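Print | E-mail
March | By Group 2

Jarora Brick – Where It Came From and Why It Looks Like That
Final report, Local Materials project

1. What we set out to do

Most of downtown Jarora is brick. Same with the school annex, the old feed store, the rail shed and a lot of garages. We wanted to know where the brick came from, why the color is so uneven and what is happening to it now. Original plan also covered roofing tile but we dropped that after the first week, too much to read.

Sources: the Honkanen yard account book (photocopy, local history shelf), a county soil map, an old trade booklet on kilns, and walking around. Plus one small water test, see section 5.

2. The clay

Clay came from the low ground along Pliton Creek. You can still find the pit, it's a pond now with cattails. Top layer is sandy and yellow, then a thick gray-blue clay under that. The gray stuff fires red. Confused us at first, but it's iron. Iron in the clay combines with oxygen in the kiln and goes red, same idea as rust.

Some beds have lime in them. Lime bleaches the red out, so you get tan or buff. The account book complains about "pale stuff from the east bank" and they sold it cheaper, mostly for inside walls where plaster would cover it. Today the tan ones are the ones people like.

Digging was done in fall. Piles sat out all winter so frost could break them up. Then in spring it was wetted, mixed in a horse-driven mill and pressed into wooden molds. Sand in the mold so it wouldn't stick. Bricks dried on the ground under straw, turned on edge partway thru.

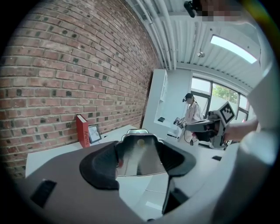
Why did a small town bother making its own brick instead of ordering it?

Freight. Brick is heavy and cheap, so after a long haul the buyer was paying mostly for the haul. A yard with clay, water and firewood close together could beat any outside seller on price, even with worse brick. The Honkanen yard had all three and later on a rail siding too.

3. The kiln

It wasn't a permanent kiln in the early years. They used a clamp, which is just the raw bricks themselves stacked up in a big block with tunnels left through the bottom for fire. Outside gets smeared with mud to hold the heat in. Light it, feed it day and night, wait for it to cool, take the whole thing apart.

Our booklet gives 1,000 degrees Celsius as a good temperature for common brick. A clamp never got there evenly. Near the tunnels it went well over, and at the outside and the top it stayed under. So one firing gave you really different bricks:

Underfired ones, orange-pink and soft, called salmons. You can scratch them with a nail. Supposed to go inside the wall only.

Good hard red ones, from the middle of the stack.

Overfired ones from next to the fire, dark brown to almost black, sometimes glassy on one face from wood ash landing on it. Very hard, often a bit shrunk or bent. Called clinkers.

A wagon load in the account book is 635 bricks. It's always that number and we couldn't find out why – maybe just what the wagon could take. Loads are marked "front", "common" or "soft" and priced that way. "Soft" loads went to the same adresses as the others, so builders were buying all grades and sorting them on site. 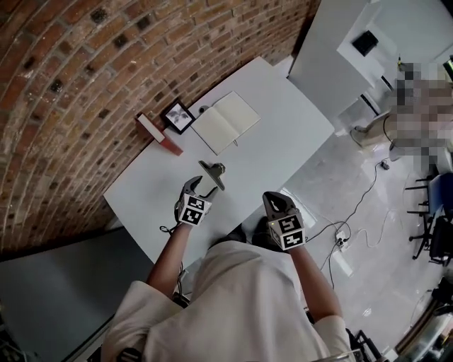
The yard was later bought by Trustov, a bigger company from down the line, and they put in a proper downdraft kiln with a chimney. Color evens out a lot after that. Easy to spot on Main Street: the older blocks look speckled, and the Trustov era ones look flat, nearly one shade of red. Edges are sharper too, wire cut instead of molded. The yard closed when concrete block got cheap. Chimney came down, the office building is a dentist.

4. Mortar

We almost left this out and it ended up being the most useful part. Old Jarora walls were laid in lime mortar. It's soft, it's pale, and it lets water through. Rain gets into a wall, then dries out again through the joints. When a joint wears down you scrape it back and put in new lime.

What happened later is that people repaired with portland cement. Cement is harder than the brick. Water can't leave by the joint anymore so it leaves through the brick face, and when it freezes in there the face pops off. That's called spalling. The feed store is the worst one, whole north side – you can see joints standing out like a grid with the brick sunk in behind. 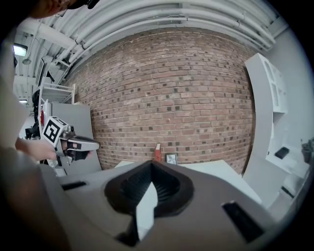
Other thing is sandblasting. A fired brick has a tougher skin than its inside. Blasting takes off the skin along with the paint and then it soaks up water a lot faster. Two buildings downtown were blasted and both have been sealed since, which traps the water again. We'd call this the main mistake to avoid.

5. Water test

Small test, kitchen scale. Loose bricks picked up by the pond with permission: 2 salmons, 2 hard reds. Weighed dry, left in a bucket overnight, wiped, weighed again. Both salmons took up much more than the reds. We meant to include a clinker but couldn't find a loose one. Scale only reads whole grams, which is ok for something this heavy. More samples would be better obviously.

6. Reading a wall
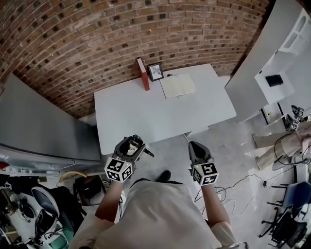

Color is the quickest clue to how brick was fired, and it only works if you look at a lot of them together. One brick tells you nothing. Stand back far enough to see whole rows. The wall behind the white table is good practice – reddish brown and tan mixed together, pale joints, dark ones that are nearly black scattered in among the lighter ones. A mix like that could come from uneven firing, or from more than one clay, or it could be newer brick made to look that way on purpose. Color by itself won't settle it. Check the edges and the faces next, molded brick has sandy creases and soft corners.

Then the joints. Try a fingernail in an inconspicuous spot. Lime will usualy give a little, cement won't.

7. Problems / what we'd do next

Account book has pages missing from the middle years, so anything about prices there is a guess and we left it out. Soil map is too coarse to show the lime beds. We'd like to core the east bank and fire a few test pieces in the art room kiln, if the art room says yes.

Also should have photographed the feed store in the morning, north side is all shadow by Wednesday afternoon when we had time. Map of the pit and the account book copies are in the project folder.

Print | E-mail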